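Setting up a simulated arm cell so its numbers mean something

I get suspicious when somebody shows me a pick success rate from a simulator. Most of the time the number is fine and the cell behind it isn't. The arm was dropped in, the part was given whatever friction the last person used, and 126 good picks later there's a slide about it. What follows is how I set one up and keep it in shape. We used this routine on the Trekent cell, and I've yet to see a faster one that I trusted.

1. Place the base first and lock it. Put the arm on its platform, write down the base position, and don't touch it again. If the table is in the wrong spot, move the table. People who nudge the base to fix a reach problem end up with a saved home pose that belongs to some older layout.

2. Check the reach with the part in the fingers. An empty gripper passes tests that a loaded one fails. Send the arm down to the tabletop at the near edge, the far edge and both sides, and look at the elbow each time. If a joint is close to its limit at any of those points, bring the table in. 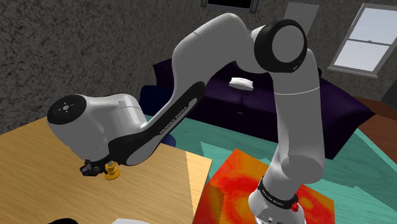 Does the furniture in the room need collision turned on?
Only the pieces the arm could touch at full stretch. Give those a simple box shape and leave the rest as scenery, or you'll pay for contact checks on every step and learn nothing from them.

3. Now the part. Imported meshes are where I've lost the most time. The package from Sakuline looked perfect on screen and came in with one collision hull wrapped around the whole thing, so every groove was filled solid. The fingers were closing on air that the physics thought was plastic. Turn on the collision view and compare it with the visible mesh before you run anything. If there are collars or flanges, each one needs its own shape.

4. Set the mass by hand. Auto-computed mass from a default density is a guess, and so is the center of gravity that comes with it. Weigh the real part if there is one. Ours is 36 grams, and the importer had it at 156.

5. Close the gripper slowly and watch the contacts, with the wrist view open next to the main one. You want both fingers to arrive at nearly the same step. When one lands early it pushes the part sideways, and a high friction value will hide that from you completely.

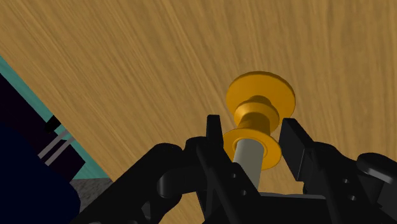 Friction is the setting I trust least, and it's the one everybody reaches for. Barrett Kincaid wrote the setup notes we started from, and his advice was to raise it until the grasp held. I did the opposite – started high, brought it down until the part slipped, then went back up one notch. If the grasp only works at a value no real rubber would give you, then the grasp is bad and the finger position needs work.

6. Raise the solver steps before you blame the controller. A part that shivers in closed fingers is usually a time step problem. Halve the step and run it again. If the shiver goes away, leave it there and accept the slower run.

7. Save a baseline. One fixed seed, one start pose, one pick, with the joint angles logged from start to finish. I replay ours after every update to the simulator or the arm model. Last December an update changed the default damping with no mention in the release notes, and the replay was the only thing that caught it.

The Lemholm people skip step 7 and say their cell has never drifted. Maybe so. I asked what they compare it to and didn't get an answer.

As for upkeep, I keep a plain text file next to the cell with every changed value, the old value and the reason. Eglītis has a plugin that records this for you, and it works, but it doesn't record reasons. Go through the file when a result surprises you, good or bad, and check the part's mass and hull again before anything else.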